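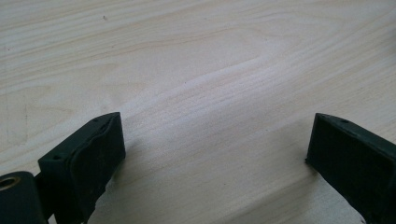
Progress report to Bresadico: handheld gripper work, block-packing task
Prepared by Maite Collado, 2022-02-08

1. Fault on the left gripper
In January the left gripper began reporting closed while its fingers were still open. The error appeared after around 30 minutes of use. Casimiro Campos traced it to a position encoder slipping on its shaft. We stopped collection and set aside 21 recordings. 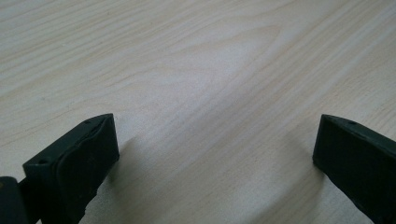
Were the set-aside recordings lost?
Most can be kept. The video is sound, and finger position is being recomputed from it.

2. Corrective action
The encoder set screw was replaced and thread locker applied. Operators now run an open-close check before every session and log the reading. Blocks are packed into the bin with both grippers, as in the Pruston protocol. 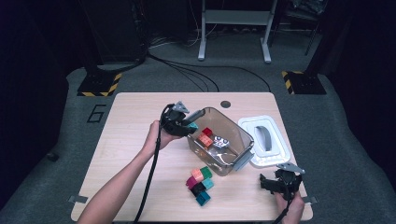 3. Remaining work
Two spare encoders are on order from Morberg. The fault has not recurred in 50 sessions. We request no change to the budget.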